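Saucers: use them or skip them?

plorano_pat
I paid 60 bucks for a set of white Belten cups and saucers in June and I never use the saucers. Anyone else?

teaforme2
Skip them – nearly 100 washes later, mine are just extra dishes.

Lambrakis Fan
Disagree! Where does your wet spoon go?

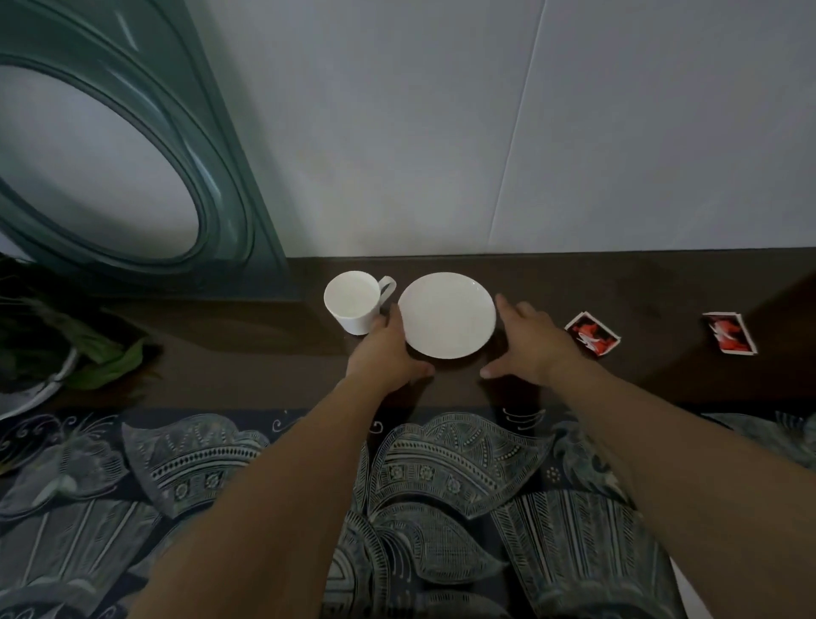
Posted by brellier_kitchen, 9:40 pm
I'm with Lambrakis Fan. White cup, white saucer, dark brown wood – it looks so nice even with the cup sitting right on the table (and a ring on that wood would break my heart).

teaforme2
Pretty, sure. Still not washing it.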